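**Product news: Ferness opens orders for the Alari hand kit**
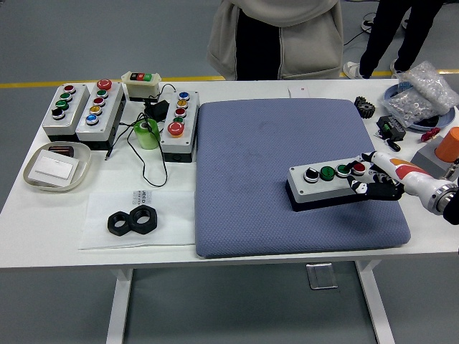 Ferness is now taking orders for Alari, a five-part kit that adds a jointed hand to an arm a shop already owns. The kit is meant for bench work on small industrial parts: switch boxes, hex nuts, washers, connectors and the like. It ships with the hand, a wrist adapter, a padded work mat, a cable set and the Dalen control software.

We had a kit on loan through January. Setup took 71 minutes from opening the crate to the first grip, most of it spent on the wrist adapter. Dalen comes with 20 stored grips, and new ones can be taught by moving the fingers into place and saving the position. Push-button boxes were the easiest items for us. Loose washers were slow, and we went back to tweezers for those.

Ferness says the hand will run up to 700 hours between services. We did not have it long enough to check that. The printed manual is thin on error codes – the online copy is better, so download it before you start.

The part number is 1626. Orders go through Stoltano, which also handles repairs and spare fingers. Ask for the long cable set if your controller sits on the floor, as the standard one only just reached ours.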